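Hamdia Nigatu has stocked bathrooms for other people since January of last year, when she took over supplies at Treloar, a guest house with 80 beds. Before that she worked behind the counter at Skellen, a hardware store, and she still talks about shelving the way a store person does.

"People buy a cabinet and then they can't see what they have," she said. "I'd sooner have three open shelves. You walk past and you know."

She goes through 900 rolls in a busy month. Most stay in the basement in their cartons. What guests see is the small shelf, and that is the part she likes to talk about.

"Paper wrapped goes on top. They look nice and they keep the dust off. Plain ones go at the bottom. If I have something in a blue wrapper, it goes in the middle, and then I can tell from the door if somebody has mixed them up." 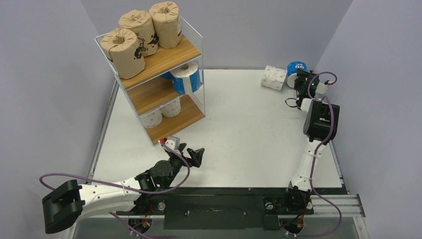
Wrapped rolls on the top shelf, blue in the middle, patterned at the bottom.

The shelf is a light one, with wire sides and wooden boards. Nigatu prefers wire because it wipes down fast and a roll pushed too far over stops against it. She stands the rolls on end. On their sides, she said, they travel.

Her coworker Paora Pirihi fills the shelves on the upper floors and does not agree with her on everything. He would put the plain rolls on top, where a guest reaches first.

"The pretty ones never get opened," Pirihi said. "I had the same one up there for 2 months. People think it's a decoration."

Nigatu has heard this before. "So they take one from the bottom. It's still paper."

They do agree on when to refill. A shelf gets topped up when one level is down to a single roll, and older stock moves to the front. Pirihi keeps the tally on a card inside the closet door. The last carton count he wrote there was 293.

I asked Nigatu how she does it at home.

"Under the sink," she said. "In the bag it came in."

Recent stories
Ledari reopens its laundry room
Where to keep the spare towels
Jorkden tenants on sharing one closet
Cleaning wire shelves without rust
Letters, 18th March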